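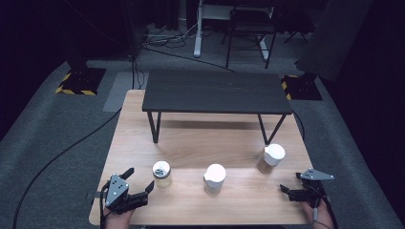 Step 4: Your first practice run with the Wustik hand grippers

Okay, cables in, software open? Great, now we get to the fun part! I always start people on small jars with lids (spice jars are perfect) and a low stand to put them on.

1. Hold one gripper in each hand and open the fingers all the way.
2. Press Record and wait for the beep. I still forget this one!
3. Bring the fingers in from the side, close them on a jar and lift it slowly.
4. Set it on the stand, let go, and back straight out before you reach for the next one.
5. Press Stop. Keep each take under 23 seconds for now.

Note: do 11 takes before you fiddle with the grip setting. Mine felt way too stiff at first, then my hands got used to it and I left it alone.

Caution: keep the cables hanging free of the tabletop edge if you can, and don't squeeze past the click. The finger pads are good for 2,000 grips, and a spare set comes in the Trerotport box.

When your takes show up in the list, go on to Step 5.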